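Simulholm Gripper Project

The Simulholm Gripper Project is a student robotics project in which members record everyday handling tasks with hand-held grippers and use the recordings to train a robot arm. It grew out of an evening class in robot programming and became a club of its own after 2 terms. Members call it Simulholm, a name also used for the software that stores and replays the recordings.

Background

The class originally taught arm control through a joystick. Students found it slow, and a single pick-and-place task could take up most of an evening. Anca Onu, then a second-year student, proposed moving the work away from the arm and letting people do the tasks by hand. The first gripper, named Jarnus, was built over the summer and was ready in August. A lighter version called Won replaced it the following year.

Method

Each task is written on a card with a start position and an end position. One member carries out the task with the gripper while another keeps the log. Marker cubes printed with black-and-white codes are used to track where the gripper is and how it is turned. Recordings in which the markers are hidden for too long are thrown out. Early tasks were done at a table, with cups, fruit and boxes. Later cards added long and thin objects, which tip over easily and have to be held near the point of balance.

Sessions are held in ordinary rooms, and furniture is left where it stands. The club's first data set held 1,356 recordings, of which 1,000 were kept for training. A further 700 were made for the second set, most of them on floor-level tasks.

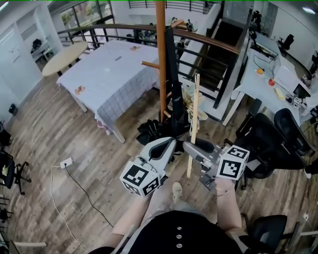

Nithin Thevar
Contributing editor, student projects

A thin wooden stick standing nearly upright between the gripper's open fingers, with a marker cube on each side. Sticks belong to the long-object group of cards.

Competition

The club enters the Grilladska, a yearly student contest in which teams have one afternoon to teach an arm a task they have not seen before. Simulholm placed fourth in its first year and second in its next. Its entry lost points both times for slow release of the object.

Membership

Membership is open to students in any department. New members complete a short set of table tasks before moving on to the longer cards.

See also
Hand-held gripper
Learning from demonstration
Student robotics competitions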